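Tracing a Surname Through Parish and Land Records

This guide covers a working method for following one surname backward through parish registers, manor rolls and deeds. It assumes you already have a confirmed line to your great-grandparents. The surname used throughout is Krawczyk, which came into the district of Nollmont with a group of cloth workers and later appears under several spellings. The steps apply to any name that changed language on the way.

Step 1. Fix the starting point

Pick the earliest person for whom you have two independent records. A baptism and a marriage will do. A baptism and an entry in someone else's published tree will not. Write down the full reference for each record, including the page or membrane number. If the record has only been seen in a transcript, mark it T in your notes.

Step 2. Build a spelling list

Clerks wrote names as they heard them. In the Nollmont registers the name is found as Krawczyk, Kravchik, Crofchick and Crochick. One branch took the translated form Taylor, and for two generations both names are used for the same household. Make the list before you start searching, and add to it as you go. Each time a new spelling is added, go back and search the registers already covered.

Wildcards help with indexed records. Cr*ch*k will catch several of the forms above, but it will miss any that begin with K. Run one search for each first letter.

Step 3. Work through the registers in blocks

Search 15 years at a time, in one parish, taking baptisms, marriages and burials together. Record every entry for the name, including those that seem to have no link to your line. Unattached entries often turn out to be brothers of the person you want, and a brother's will may name the shared father.

For each entry, note:
Date as written, with no conversion
Name as written
Place of residence, if given
Trade, if given
Witnesses or godparents
Reference

Dates between January 1 and March 24 need care in older English registers, where the year began on March 25. Write them with both years, for example 1687/8.

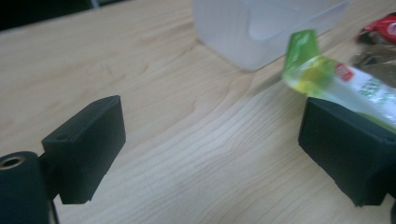

Once a block is finished, group the entries into households by father's name and place of residence. Where two men with the same first name were having children at the same time, keep both and label them A and B. Do not merge them until a record forces it. In Nollmont there were two Adam Krawczyks baptizing children in the same decade, and only the trade, fuller in one case and chandler in the other, keeps them apart.

Step 4. Move to land records

Registers rarely go back far enough to reach an arrival, and before they begin the main source is land. The manor of Takwood lay partly inside Nollmont parish, and its court rolls record each change of tenant on copyhold land. A typical entry gives the outgoing tenant, the incoming tenant, the relationship between them and the fine paid.

Start with the latest roll that names a person you have already proved. Note the name of the holding as well as the tenant. Field and house names tend to last longer than the spelling of a surname. The Krawczyk holding was called Ridus in the rolls, and searching for Ridus found 17 entries that a search on the surname had missed.

Most early rolls are in abbreviated Latin. The wording is formulaic, so a short list of set phrases will get you through the bulk of it. Copy out any phrase you cannot read, letter by letter, and come back to it after a few more rolls in the same hand.

Step 5. Test the join

The weak point in any long pedigree is the join between the last register entry and the first land entry. Apply these checks:

Are the dates possible? A man admitted to a holding in his own right was normally of age.
Does the holding pass to someone you have already proved?
Is there a burial that fits the death reported in the roll?
Could another man of the same name fit equally well?

If the last answer is yes, show the join as a dotted line on the chart and state why.

Step 6. Treat early claims with caution

Printed pedigrees often carry a family back to a single founder with a date attached. One county history gives the first of the Nollmont family as holding land in 1161. The charter it cites names a man by first name only, with no trade or holding that can be tied to later people. A claim of that kind belongs in the notes, with its source, and should stay off the chart.

Step 7. Store the results

Keep the raw extracts in one file and your conclusions in a second. Number the extracts in the order found and never renumber them. On the chart, put the extract numbers beside each person, so that a change in one reading can be followed to every conclusion that depends on it.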